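Planner hangs when the gripper is near the bin wall

Fiona MacRitchie
11/12/2018
We pick loose household bits out of a grey bin with one arm. In the middle of the bin the planner answers in 60 ms. Near the right-hand wall it takes 3000 ms and then gives up. The Truketti docs say to raise the timeout. I tried that and got a slower failure. Is it the planner or my collision model?

Temitope Ogunleye
Update to the newest version, fixed it for me.

Narayanan Krishnan
I doubt an update will do much. Check the padding on the bin mesh first. The default is generous, and with sloping sides it eats most of the room the fingers need. Set it to 3 mm and plan again with the same start pose. 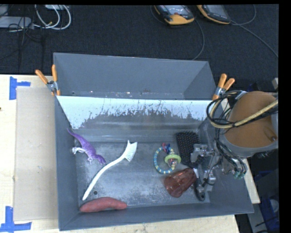
Then look at what else you have modelled. Clamps on the rim and hoses on the wrist are often left out, so a plan that passes on screen may still catch something. I wouldn't trust a "valid" result near the edge until you've added them, even as plain boxes. If it still times out, post the log with the goal pose. "It hangs" could be five different faults.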